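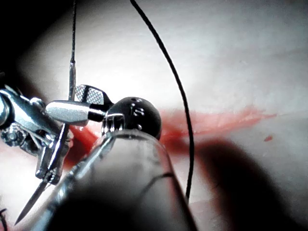
Protokoll der Besprechung zum Mietangebot Revora
Trainingszentrum Velberg, Arbeitsgruppe Nahttraining
April 2020, per Videokonferenz

Teilnehmende: Maeve Ní Mhurchú (Leitung), Siobhán Mac Giolla (Technik, Protokoll), Herr Geraghty (Einkauf), für den Anbieter Torkisitz zwei Personen aus Vertrieb und Service (nur zu den Punkten 2 bis 4)
Entschuldigt: die Vertretung der Assistenzärztinnen und Assistenzärzte

1. Protokoll der letzten Besprechung und Tagesordnung

Das Protokoll der letzten Besprechung wird mit einer Korrektur angenommen. Unter Punkt 5 muss es heißen „Leihvertrag bis Ende der Testphase“ und nicht „Leihvertrag bis Ende des Jahres“. Frau Mac Giolla ändert die Datei und legt sie im gemeinsamen Ordner wieder ab.

Herr Geraghty bittet, dass über den Preis erst nach dem Gespräch mit dem Anbieter gesprochen wird. Damit sind alle einverstanden. Der frühere Punkt 3 wird zu Punkt 5.

2. Stand der Testphase

Frau Mac Giolla berichtet über die Arbeit mit dem Testgerät. Getestet wird das Paket Revora in der mittleren Ausführung. Es umfasst den Roboter mit den Instrumenten, die Steuersoftware, einen Vorrat an Nahtpads und Nahtmaterial sowie den Fernservice. Das Gerät ist für Übung und Unterricht bestimmt und darf an Patienten nicht verwendet werden. Dieser Satz soll auch in unserer Hausordnung für den Übungsraum stehen.

Seit der letzten Besprechung wurden 63 Durchgänge dokumentiert. Ein Durchgang besteht bei uns aus dem Einrichten des Pads, dem Greifen der Nadel, einem einzelnen Stich durch beide Seiten des Schnittes und dem Durchziehen des Fadens. Der Knoten wird getrennt bewertet und ist in dieser Zahl nicht enthalten.

Das Greifen der Nadel funktioniert nach Meinung von Frau Mac Giolla gut, wenn die Nadel richtig bereitgelegt wird. Liegt die Nadel flach auf dem Pad, so braucht der Roboter oft mehrere Versuche. Frau Ní Mhurchú fragt, ob das mit der Form der Greifbacken zusammenhängt. Der Service von Torkisitz erklärt, dass die geriffelte Fläche der Backe für gebogene Nadeln mittlerer Größe gemacht ist. Für sehr feine Nadeln gibt es einen anderen Aufsatz, der im Testpaket nicht enthalten ist.

Schwieriger ist die Führung des Fadens. Ein langer Faden legt sich gern in einem Bogen über das Arbeitsfeld, und die Kamera am Handgelenk sieht dann zwar den Faden, aber nicht immer die Stelle, wo die Nadel eintreten soll. Frau Mac Giolla hat deshalb die Fadenlänge in der Anleitung verkürzt. Sie hat den Eindruck, dass die Durchgänge seitdem ruhiger verlaufen, möchte das aber noch nicht als Ergebnis festhalten. Der Vergleich wird nachgeliefert.

Auch das Licht wurde besprochen. Bei der jetzigen Stellung der Lampe werfen die Instrumente starke Schatten auf das Pad. Die Schnittlinie auf dem Übungspad ist rot markiert und gut zu erkennen, im Schatten wird der Kontrast jedoch schwächer. Der Anbieter empfiehlt eine zweite Lampe von der Gegenseite, mit weniger Leistung als die erste. Eine solche Lampe ist im Lager vorhanden und wird vor dem nächsten Versuchstag montiert.

3. Fragen an den Anbieter

a) Kalibrierung
Frau Mac Giolla fragt, wie oft die Kamera neu kalibriert werden muss. Laut Torkisitz soll dies nach jedem Wechsel der Instrumente gemacht werden, außerdem immer dann, wenn das Gerät auf einen anderen Tisch gestellt wurde. Im Handbuch steht nur der zweite Fall. Der Anbieter nimmt den Hinweis auf und schickt eine korrigierte Seite.

b) Ausfall der Verbindung
Herr Geraghty möchte wissen, was geschieht, wenn während einer Übung die Netzwerkverbindung abbricht. Der Roboter hält dann an und behält die Nadel in den Backen. Das Öffnen der Backen ist nur von Hand mit der Taste am Gerät möglich. Frau Ní Mhurchú bittet, diesen Fall einmal absichtlich zu prüfen, bevor Lernende an dem Gerät arbeiten. Frau Mac Giolla übernimmt die Prüfung.

c) Daten
Die Kamerabilder und die Bewegungsdaten werden auf einem Rechner im Übungsraum gespeichert. Eine Übertragung zum Anbieter findet nur statt, wenn der Fernservice eingeschaltet wird. Herr Geraghty verlangt, dass dies im Vertrag so formuliert wird und nicht nur in einer Broschüre steht. Der Vertrieb sagt einen Textvorschlag zu. Für Stimmen gilt, dass das Gerät kein Mikrofon hat.

d) Ersatzteile und Reinigung
Die Gelenke am Greifer müssen nach jedem Übungstag abgewischt werden. Farbe von der Schnittmarkierung kann sich sonst in der Riffelung festsetzen. Frau Mac Giolla hat ein weiches, trockenes Tuch benutzt und fragt, ob auch Alkohol erlaubt ist. Antwort: an den Metallteilen ja, am Objektiv der Kamera nein. Ein Satz Greifbacken wird im Mietpreis einmal pro Vertragsjahr ersetzt. Ein weiterer Satz ist kostenpflichtig.

e) Schulung
Zum Paket gehören 3 Schulungstage. Unter den jetzigen Umständen kann der Anbieter nicht nach Velberg reisen. Er bietet an, den ersten Tag online zu halten und die anderen beiden später vor Ort. Frau Ní Mhurchú findet das für die Bedienung der Software ausreichend. Für das Einspannen der Nadel hält sie eine Schulung am Bildschirm nicht für sinnvoll – man muss es in der Hand haben. Der Anbieter prüft, ob er ein Instrument zum Anfassen vorausschicken kann.

4. Verbrauchsmaterial

Im Angebot sind 300 Nahtpads pro Vertragsjahr enthalten. Frau Mac Giolla hält diese Menge für knapp, wenn ab dem Herbst zwei Kurse gleichzeitig laufen. Ein Pad kann mehrfach verwendet werden, solange die Einstiche weit genug auseinander liegen. Danach reißt das Material leicht aus, und der Roboter bewertet einen Stich als fehlerhaft, der von der Bewegung her in Ordnung war.

Frau Ní Mhurchú fragt, ob auch Pads anderer Hersteller erlaubt sind. Der Vertrieb antwortet, dass die Garantie davon nicht berührt wird, aber die automatische Bewertung nur mit den eigenen Pads geprüft ist. Wichtig sind eine helle, glatte Oberfläche und eine deutlich farbige Schnittlinie. Frau Mac Giolla möchte die Pads, die wir für den Handunterricht haben, trotzdem ausprobieren. Dagegen besteht kein Einwand.

Beim Faden bleiben wir vorläufig bei Schwarz. Der blaue Faden aus dem alten Bestand wurde von der Software schlechter verfolgt und wird für den Handunterricht aufgebraucht.

Die beiden Personen von Torkisitz verlassen danach die Konferenz.

5. Preis und Vertrag (intern)

Herr Geraghty stellt zwei Varianten vor. In der ersten Variante wird das Gerät für zwei Jahre gemietet, mit Service und Verbrauchsmaterial in einer monatlichen Rate. In der zweiten Variante wird es gekauft und der Service getrennt bestellt. Auf die gesamte Zeit gerechnet ist der Kauf billiger, er belastet jedoch ein einziges Haushaltsjahr. Die genauen Beträge stehen in der Tabelle im Ordner „Einkauf“ und werden hier nicht wiederholt.

Die Kündigungsfrist in der Mietvariante beträgt 6 Monate. Herr Geraghty findet diese Frist zu lang und möchte die Hälfte verlangen. Frau Ní Mhurchú unterstützt das. Frau Mac Giolla gibt zu bedenken, dass wir schon beim Verbrauchsmaterial eine höhere Menge verhandeln wollen und dass es vielleicht besser ist, zuerst diese Frage zu klären. Man einigt sich darauf, beides in einem einzigen Schreiben anzusprechen, mit der Menge der Pads an erster Stelle.

Frau Ní Mhurchú erinnert daran, dass der Roboter den Unterricht mit der Hand nicht ersetzen soll. Er soll gleichmäßige Nähte vorführen und beim Üben mit der Steuerkonsole eine Rückmeldung geben. Wenn im Antrag an die Klinikleitung von „Einsparung“ die Rede ist, wie im ersten Entwurf auf Seite 2, so ist das missverständlich. Herr Geraghty streicht diesen Absatz.

Längere Diskussion darüber, ob die Testphase verlängert werden soll. Herr Geraghty ist dagegen, die Angebotspreise sind nur bis Juni garantiert. Frau Mac Giolla möchte mehr Durchgänge mit Knoten sehen, bevor sie eine Empfehlung unterschreibt. Beschluss: Die Testphase wird nicht verlängert, die verbleibenden Versuchstage werden jedoch nur noch für Knoten und für die Prüfung nach Punkt 3 b verwendet. Zustimmung von allen drei Mitgliedern.

6. Aufgaben

Frau Mac Giolla: zweite Lampe montieren, Verbindungsausfall prüfen und schriftlich festhalten, Vergleich der Fadenlängen, Versuch mit den eigenen Pads.
Herr Geraghty: Schreiben an Torkisitz wegen Menge der Pads und Kündigungsfrist, Textvorschlag zum Datenschutz anfordern, Antrag an die Klinikleitung überarbeiten.
Frau Ní Mhurchú: Hausordnung für den Übungsraum ergänzen, Termin für den Online-Schulungstag abstimmen, Rückfrage bei der entschuldigten Vertretung, wie viele Personen im Herbst an den Kursen teilnehmen.

7. Verschiedenes

Der Schlüssel für den Materialschrank im Übungsraum liegt jetzt wieder am Empfang. Wer Nadeln entnimmt, trägt sich bitte in die Liste ein. Gebrauchte Nadeln gehören auch dann in den Abwurfbehälter, wenn sie nur in einem Übungspad waren.

Die nächste Besprechung findet nach dem letzten Versuchstag statt, wieder per Video. Die Einladung verschickt Frau Ní Mhurchú.

Für das Protokoll: Siobhán Mac Giolla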